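The bus out of Tukgate had 42 seats and more than 42 of us on it, and we sang the whole way! Gleice Lopes started it, banging on the window with her shoe, and by the Cavness exit even the driver was humming.

We were going to hear the ruling. Eight of our neighbors had sat down in front of the deportation vans in May, and six of them had been found guilty of something with such a long name that Jeferson Paiva kept it on a card in his wallet.

"Read it again," I said, and he did, in his best judge voice, and the back row booed like it was a ball game.

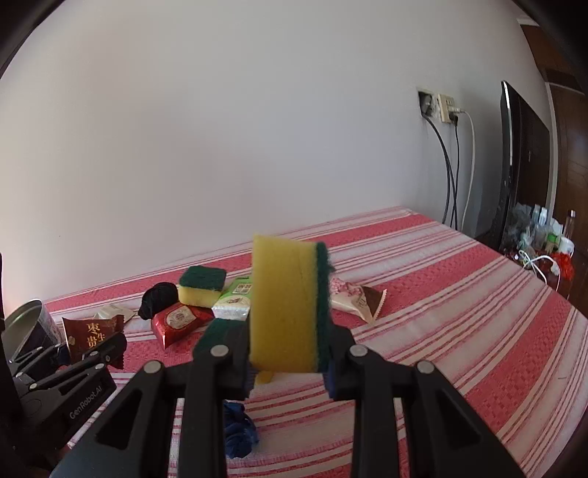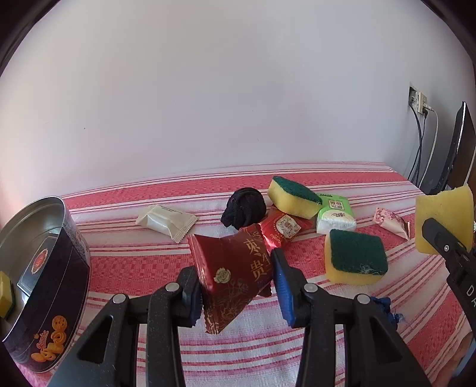
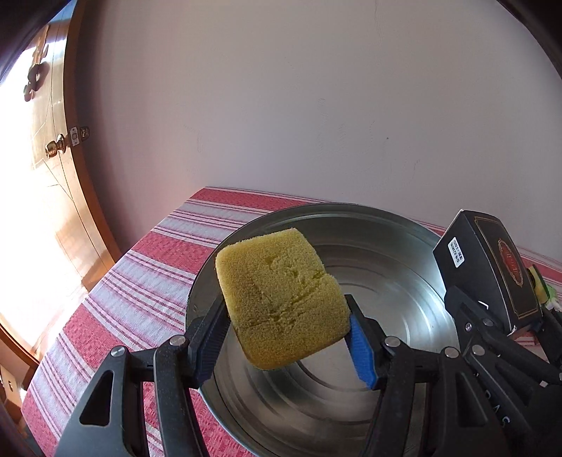
The courtroom was tiny. I got a spot by the radiator, squashed up against Josué Macedo, who had ironed his shirt twice and still looked like he'd slept in a drawer. The judge read for 32 minutes. I didn't follow half of it - all those clauses! - but I was watching Gleice's hands, and when they flew up to her mouth I knew.

"Quashed?" whispered Josué. "Is quashed good?"

"Quashed is wonderful," I said, much too loud, and the clerk glared at me, and I didn't care one bit.

Outside, Gleice was already passing around a sign-up sheet for the next hearing.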